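Dutthorpe open day, the two-arm demo – who else went?

marlowe_bench
Posted September 25, 2023
I finally made it out to the open day at Dutthorpe and I'm still grinning, so forgive the length. We got there early, had a very decent coffee, and then my brother-in-law and I planted ourselves at the Nurko booth and didn't move until lunch. They had two arms sharing one table and the job was shoelaces. Shoelaces! Chia-jung Leung ran the session and was so patient with all of us, even the boy who asked if it could do his homework.

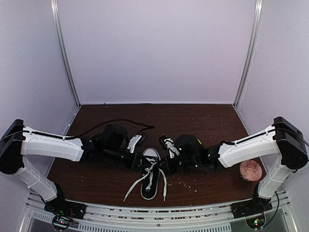

Two arms, one sneaker, laces still loose.

I could have watched all day. It's slow, sure, but so was I when I learned.

pattykins3
Oh, I'm so jealous! We only caught the end of the Sorkari talk and then had to run for the bus. Is that a little cup lying over on the right, too? Did they do anything with it?

marlowe_bench
Not while I was standing there, Patty, but people kept coming and going so I may have missed it.

gruffydd_t
I'll be the grump. I've worked in packing for years and I don't see who pays for a lace-tying machine. The Chou conveyor next door was a lot less charming and I'd buy that one tomorrow.

marlowe_bench
Fair enough, but I think you're judging it as a product. Chia-jung told us laces are good practice because they flop differently every time – get decent at that and cables or bandages look less scary.

gruffydd_t
Then show me cables. I did like the crumbs on the table, I'll give them that. Looks like my workshop.

pattykins3
Ha! You two should share a ride in October, they're doing another one. I'll bring sandwiches.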